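Hivdale Tape Project
Progress report to the Callano Fund, second half-year

Hi Forough,

I know the form asks for bullet points under each objective, and I did try, but it came out reading like a parts list, so you're getting it in sentences again. The spreadsheet with the money is attached separately. If Forough Mirzaei the grants manager needs it in the boxes, tell Forough Mirzaei the patient reader that I'll do it over the weekend.

Where the tapes are

When we applied, we thought the Bélanger collection was 180 reels and a few boxes of cassettes. Now that everything is out of the basement and on shelves, the real number is 227 tapes. Most of the extra ones were in a trunk under the stairs, packed between winter coats, and they include nearly all of the dance hall recordings (!!), which the family had told us were gone. I've listened to three of them all the way through and I can't tell you how good they are. There's a fiddle tune on the second one that I've been humming since June, and my daughter has asked me to stop.

The condition is mixed. The reels from the early years are in better shape than the later ones, which surprised me, though our transfer engineer wasn't surprised at all. The later stock has the sticky problem, where the binder goes soft and the tape drags on the heads. Those have to be baked at a low heat before they can be played, then copied pretty quickly. We've set aside 39 tapes for baking. The rest can be played as they are, apart from a handful of cassettes with snapped leaders, and I've gotten decent at fixing those at my kitchen table with splicing tape and a good lamp.

So far 50 tapes are fully transferred, checked and backed up in two places. That's behind the plan. I said 80 by this point, and I want to be straight about why we missed it. We lost five weeks when the reel machine went out for a new capstan motor, and the part got sent to the wrong Gernent (there are two, and ours is the small one). I should have had a second machine lined up before we started. We have one now, on loan from the college radio station, and with both running we can do four or five reels on a good day.

What's on them

You asked in your last note whether the content was holding up, and yes, more than I'd hoped. The collection falls into a few piles. There are the kitchen interviews, where Mrs. Bélanger sat her neighbors down with coffee and let them talk about the mill, the flood and who married whom. There are church suppers, with a lot of fork noise. There are the radio programs she taped off the air, which we're copying last since the rights are a mess. And there are the dances.

The interviews are the heart of it for me. She was a terrific interviewer, in that she hardly said anything. You hear a chair creak, then a long quiet, and then somebody tells her the thing they'd been holding back for half an hour. One man describes walking home over the frozen river with a clock on his back. I played that one for the eighth graders and they wanted it again.

People

We've got 33 living relatives or descendants of speakers identified so far, and every one of them has been sent a letter and a release form. Most have signed. Two would like their grandparents' tapes kept closed for now, and we've agreed to that without any fuss. One family asked for a copy before they'd decide, which seemed fair to me, and they signed after hearing it.

The transcribing evenings have been a nice surprise. I had pictured three people and a plate of cookies, and we've had to borrow chairs. Folks who grew up here can catch names and places that I'd never get in a hundred listens - the old word for the ford, a nickname for the foreman, that sort of thing. The French passages are slower. We have one person who can do them well and she has a new baby, so I'm not pushing.

The listening room

This was the small line at the bottom of the budget, and it has taken up more of my time than its size deserves. The plan is still simple: a quiet place to sit down with headphones, some panels with the Bélanger story, and a short loop of the dance recordings playing low in the corner. The lease is signed through next year. The landlord is fine with us hanging things as long as we fill the holes when we go.

I'd like to repaint before we open.
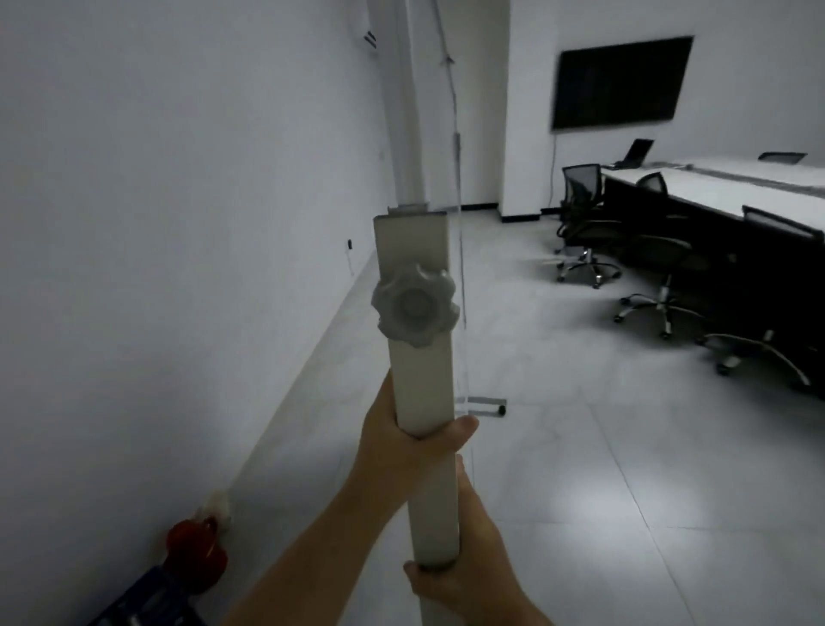

Square tube with its star knob, then the ceiling and the long white strip along it.

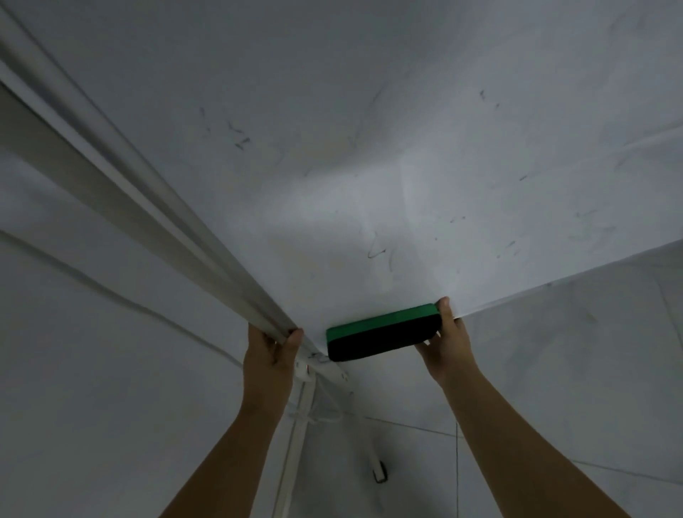 What went wrong, besides the motor

The catalog software. I picked it on price and I regret it. It can't handle two speakers with the same name, and in Hivdale that's half the town. We've moved everything over to a plain spreadsheet for now and I'm much happier. I may ask to shift what's left of the software line to blank drives, and I'll send that as a proper request so you have it on paper.

I also underestimated how long it takes to check a transfer. You can't skip through. You have to sit there in real time with the box notes in front of you, and some of those notes are in pencil on the back of a seed packet.

The next six months

Baking starts in November, once the oven has been tested on blank stock. The dance reels go first on the second machine. I'd like the listening room open by early spring, with the kitchen interviews ready for people to hear and the released transcripts in a binder beside them. The school wants to come back with a bigger group, and I've said yes before working out where they'll all sit.

If you can make it up for a visit, come on a transcribing evening. We start at 6:30 and there's usually soup.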